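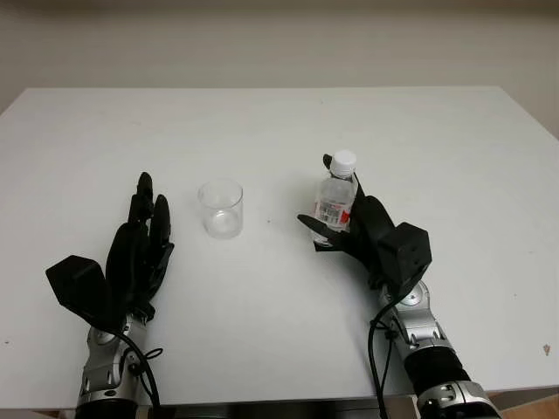
Section 6: Daily Set-up and Care of the Gastum Two-Arm Pouring Cell

6.1 Before you start

This section covers the work a bench operator does at the start and end of a shift: waking the arms, checking the hands, running the pouring check, and putting everything to bed. Repairs that involve opening a joint housing are in Section 9, and if you have not been through the Section 9 training with Thodoris Vlachopoulos, please leave the joint housings shut. He can tell.

You will need:

Table cloth, lint-free, dampened with plain water
Dry cloth for the hands
Small hex driver from the Gkikas kit (the one with the bent handle is fine, it has always been bent)
One small bottle of drinking water with a screw cap
One clear glass cup, straight-sided
Roll of masking tape
The cell logbook and a pen that writes

Caution: The emergency stop must be within reach of your hand. Within reach of your colleague's hand, if your colleague is getting coffee, does not count.

6.2 Preparing the table

1. Clear everything off the table. This includes your phone, your keys and any bottle you intend to drink from yourself. The cell will pick up whatever bottle it is told is there, and it has no views on ownership.

2. Wipe the table from the far edge toward the arms. Do not use the citrus spray. It leaves a shine, and the head camera treats a shine as an object.

3. Look over the surface for marks. Small specks and stains that will not wipe off can stay, but write down any new one in the log with its position. A fresh mark between the cup and bottle positions matters more than one out by the side, as that is the part of the table the vision system looks at hardest.

4. Check that the table has not been shoved. Push gently on each front corner. If it moves, tighten the feet and redo the table calibration in Section 4 before going any further.

Note: Please do not put down a place mat, a towel or a sheet of printer paper to "help the camera." Three separate people have had this idea. The calibration expects the bare white top.

6.3 Inspecting the arms and hands

Do this with the arms powered down and the isolator locked.

1. Follow the cable on each arm from the wrist down along the forearm. There should be enough slack for a loop at the wrist and no more. A tight cable will pull out at full reach. A cable with too much slack will find the bottle cap eventually.

2. Run a finger along the cable jacket and feel for nicks, especially where it goes around a joint. A nick you can feel is a cable you replace. Tape is for marking the table.

3. Check the visible screws on the forearm joint housings with the hex driver. You are checking that they are snug. You are not making them tighter than the last person did, who was also not supposed to make them tighter than the person before.

4. Open and close each finger by hand, one at a time, through its full range. The movement should be smooth and slightly stiff. If a finger feels gritty, stop and clean it as described in 6.6. If it flops, tag the hand and call Kyriaki Stergiou.

5. Move each thumb in and out. The thumb does more work than the fingers and wears out first.

6. Wipe both palms with the dry cloth. Hand cream is the usual culprit for a dropped bottle, and it belongs to whoever did step 4.

6.4 Powering up

1. Unlock the isolator and switch on the controller. Wait for the steady green light. The flashing green light means it is still thinking and will resent being asked anything.

2. Stand back from the table and announce the power-up out loud, even if you are alone. It feels silly for the first week.

3. Press HOME. The left arm moves first, then the right. If both move together, press the emergency stop and check that the Pastcombe mode switch is set to BENCH.

4. Watch the hands come up to the ready pose. The left hand should finish upright with the palm turned inward and the fingers slightly curled. A left hand that finishes palm-down has lost its wrist zero. Run WRIST ZERO from the service menu and home again.

Caution: Keep your hands off the table from this point on. If an object needs moving, press HOLD, move it, step back, and press RESUME. Reaching in "just for a second" is how Iraklis Spanos came to own a watch with no glass in it.

6.5 Cup and bottle check

The check is a slow dry run. The cap stays on the bottle throughout, for reasons that will be clear to anyone who has mopped under the controller.

1. Press HOLD. Stand the empty cup on the left side of the table, toward the far edge, where the left hand can reach it without stretching.

2. Stand the bottle on the right side with its cap screwed down and the label around its middle smooth and dry. Keep it at the same distance from the far edge as the cup, with open table between the two.

3. Turn the bottle until the barcode can be seen by the head camera. The cell does not read the code. It uses the black and white block to find the middle of the bottle, because clear plastic on a white table gives it very little else to go on.

4. Step back and press RESUME, then select GRIP RIGHT. The right hand should close around the bottle with the fingers wrapping from the outside and the thumb coming in low.

5. Look at the bottle once the hand has stopped. A slight tilt is acceptable. A bottle that is visibly squeezed in at the sides is not, and means the grip force is set too high. Turn it down one step and repeat from step 1.

6. Select LIFT. The cell raises the bottle, holds it for 3 seconds, and sets it down again. Watch for slipping against the fingers. If the bottle creeps downward, wipe the palm and try once more before you touch any settings.

7. Select GRIP LEFT. The left hand closes on the cup at a much lower force than the right uses on the bottle. If the cup skids across the table instead of being held, the hand is closing off center. Run HAND CENTER, left side only.

8. Select APPROACH. The two hands bring the cup and bottle near each other and stop with a gap. They should never touch in this step. If you hear a click, it was the glass, and you should press the emergency stop and go look at it.

9. Select RETURN and let both hands release. Log the result as PASS or FAIL. "Sort of" has been entered in the log on several occasions and is not one of the choices.

Note: The stored grip settings are for the small bottle and the clear cup only. Sofia Tzanetos keeps the settings for other containers and will load them if you ask before lunch. Paper cups are not supported. Paper cups were supported for one afternoon in March.

6.6 Cleaning the fingers

Grit in the finger joints comes mostly from paper dust and label glue. Clean the hands every 200 lifts, or sooner if a finger feels rough in the morning inspection.

1. Select PARK, wait for both arms to stop, then switch off and lock the isolator.

2. Brush between the finger segments with the soft brush, working from the knuckle toward the tip. Turning the hand to get at the underside is fine. Turning it past the point where it pushes back is Section 9.

3. Lift off label glue with a cloth barely damp with rubbing alcohol. Do not let any run into the joints.

4. Let the hand stand open until it is fully dry. Blowing on it adds moisture and looks odd from the hallway.

5. Work each finger through its range by hand, wipe off whatever comes out, and do it again until nothing does.

6. Reset the lift counter. The counter goes up to 300 and then locks the cell, whether or not you cleaned anything, so a reset you forgot will come back to you at an inconvenient moment.

6.7 When something is wrong

Bottle not found. Turn the bottle so the barcode faces the camera. If it still is not found, check the room lights. Both rows need to be on.

Cup not found. The most common fault in the cell and the least interesting. Clear glass on a white top is hard to see. Move the cup a little nearer to the arms, try again, then put it back.

Cup found where there is no cup. Somebody used the citrus spray. Wipe the table with plain water twice.

Right hand opens during LIFT. Press HOLD, then check the cable at the wrist connector. Reseat it with the power off. If it happens a second time the same day, tag the arm and stop.

Arm stops partway and shows code 2. The arm has met more resistance than it expected. Look for a snagged cable before looking for anything cleverer.

Arm shows any code not listed here. Write the code down before you clear it. Evanthia Zacharopoulos at Sernmont answers the service line and her first question will be what the code was.

6.8 End of shift

1. Select PARK and wait for both arms to come to rest.

2. Remove the cup and bottle. Wash the cup, dry it and return it to the shelf. Throw the bottle out if the plastic has gone soft or the label is peeling.

3. Switch off the controller, lock the isolator, and hang the key on its hook. The hook is to the left of the door, and the key has never once been improved by going home in a pocket.

4. Sign the log. Note any new marks on the table, any finger that felt different, and the lift count as shown on the controller.

5. Leave the table bare for the next operator.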